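1/ Notes from the folding project, posted as a thread so I can find them again. We're collecting demonstrations for a policy that folds clothes and bedding. I run the bedroom station. 2025-09-05, end of the first full block. 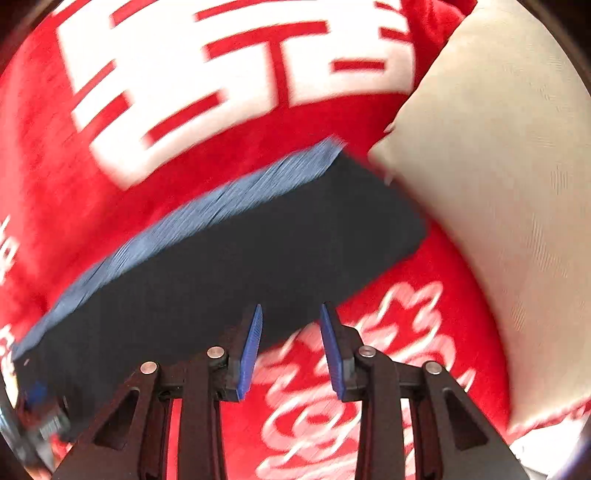
2/ The target for the block was 700 usable episodes. An episode is one garment, start to finish, done with the hand-held grippers. We finished a bit short of that, and most of this thread is where the missing ones went.

3/ Setup for anyone new: two hand-held grippers, a camera on each, one person. No arm in the room during collection. The arm lives at Trinside and only sees the data after it's been cleaned and replayed.

4/ The task list has 10 garment types. Trousers, tees, long sleeves, tea towels, pillowcases, and so on down to a fitted sheet that I'd like to take off the list. Each one has a written end state, so two people folding the same thing should stop at the same place.

5/ They don't, of course. The end state for trousers says "thirds, waistband out". One operator reads that as waistband on the outside of the fold, another as waistband pointing away from the body. Both are good folds. Mixed together they give the model two answers to the same question.

6/ We rewrote that line in July and relabelled everything before it. Relabelling took longer than collecting it did. If you're planning something similar, have two people fold from the written instructions before you record anything you want to keep.

7/ Background matters more than I expected. The pilot data was all on a plain grey table and the first policy was very good at plain grey tables. Put a pair of pants on a patterned bedspread and it would go for the pattern.

8/ So now the surface is a variable. Every session sheet lists what's on the bed and it has to change between sessions. Solid colours, stripes, florals, big bold motifs. Red is well covered at this point. I've asked for more greens.

9/ Dark clothes are still the weak spot. On black fabric the wrist camera gets very little texture and the folds disappear into each other. You can see the outer edge well enough. Where the top layer stops and the one under it starts is often a guess, even for a person going through it later.

10/ What helps a bit: a lamp low and to one side. The overhead light flattens everything. We tried bumping exposure instead and that washed out anything pale on the bed, so it went back to where it was.

11/ Blur. The wrist camera moves with your hand, so if you swing, the cloth smears. A little of that is fine and the model needs to see some. If the cloth is smeared right through the approach and the grasp, the episode gets flagged.

12/ My rule for operators is to go at the speed you'd use to put away laundry while talking to someone. Told to go slowly, people go unnaturally slowly, with little stops between each move, and the policy picks up the stops too. We had a version that paused over every sleeve like it was thinking it over.

13/ Rejects for the block, counted by the review script and then by hand: 66. The biggest group was lost tracking. Next was fingers not fully opened before the grasp. Then a small pile of odds and ends — a phone ringing, a cat, one where the operator folded the wrong item very nicely.

14/ Tracking loss is mostly about what the camera has to hold on to. Get in very close over a plain surface and there's nothing there for it to follow. Patterned bedding is better for this, which is handy given post 8. Plain sheets plus a fast lift is the worst combination we have.

15/ Fix for that: begin each episode with both grippers held back far enough to take in the bed and a piece of the room, pause for a breath, then go in. It costs a couple of seconds. Losses dropped after we started doing it, though I changed the lamp the same week so I can't give it all the credit.

16/ The finger pads wear. Ridged pads grip denim well when new and then start to let thin cotton slide. I swap them on a schedule now instead of waiting for someone to complain, and the swap goes in the log. Otherwise you get a slow drift in how hard people squeeze, with no record of why.

17/ On failed grasps: keep them if the person recovers. Missing the hem, opening up, going back and getting it is a useful thing to have in the set. We threw those out early on and I regret it. The only ones we cut now are where somebody gives up and uses bare fingers.

18/ Two hands at once is still the hard part to teach, for operators and the policy both. People naturally park one gripper while the other one works. That's fine for a tea towel. For trousers you want both corners up together or the legs twist.

19/ I ask new operators to do 9 practice folds before anything is saved. By the end of those most have stopped looking at the gripper and are looking at the cloth. Before that point the recordings have a jerky look I can pick out without checking the operator number.

20/ Hand fatigue is real. Sessions are capped and the cap isn't negotiable. The trigger on the Buso grips is stiffer than on the old pair and you feel it in the base of the thumb by the end of a session. There's a softer spring on order.

21/ File handling, since I was asked last week. Cards come off at the end of each session, get copied twice, and only get wiped once the second copy has been checked. We lost a half day of pillowcases learning that. Names are station, operator number, garment, surface. No free text. Free text gets you "trousers", "pants", "black pants" and "pnats".

22/ Staniforth is running the same list in a living room, with couches and coffee tables in place of a bed. Their cloth is on worse surfaces than mine and their reject rate is higher. I'd still like to see both sets trained together before anybody decides one room is enough.

23/ Someone replied asking why not just do it in simulation. We have some of that. Simulated tees are decent. Simulated denim behaves like a yoga mat, and I haven't seen a bedspread yet that bunches up the way a real one does when you drag something heavy across it.

24/ Another asked whether we tidy the bed between episodes. No. It gets straightened at the start of a session and after that it stays however the last fold left it. Ruckled blankets are part of the job. The garment does get shaken out and dropped again, from a different side each time.

25/ First results off this block come back from Trinside once the replay check is done. The last policy managed tea towels reliably, tees most of the time, and dark trousers hardly ever. Dark trousers are the number I'll be looking at.

26/ Next block: more dark garments on busy bedding, the low lamp on for half of them, and a second bed if Stakonitz can free up the other room. Fitted sheet stays on the list, I've been told.

27/ I'll add the split by garment under this post once the review script finishes. It's partway through pillowcases.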